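Manaia Cosgrove
02/01/2020

Week three with the Skovico tidy-up arm, on trial from Gromoveo. A thread, mostly for Orlando Tamayo, who keeps asking if he should put his name down for one.

The brochure promises "effortless clearing of everyday surfaces". My everyday surfaces cost a lot of effort, so I was keen. 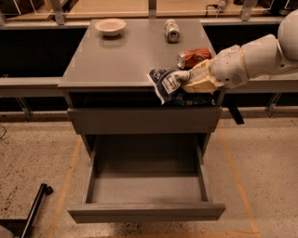
Setup took 21 steps and one phone call to the Tomoana help line - lovely people, terrible hold music. The standard clearing test is rubbish on top, open drawer below. Cans I'd expect any gripper to manage. A crumpled chip bag is the mean one, all slither and no edges, and the padded palm has a proper hold of it by the side.

Gripes: the manual runs to over 400 pages and the index is decorative. "Bowl" is listed under V, for vessel.

Also, the Prillumon app wants me to rate every single grasp out of four. I'm not that invested in chip bags.

Would I pay for it? Ask me when the trial ends. Orlando, you can borrow the manual. Bring a trolley.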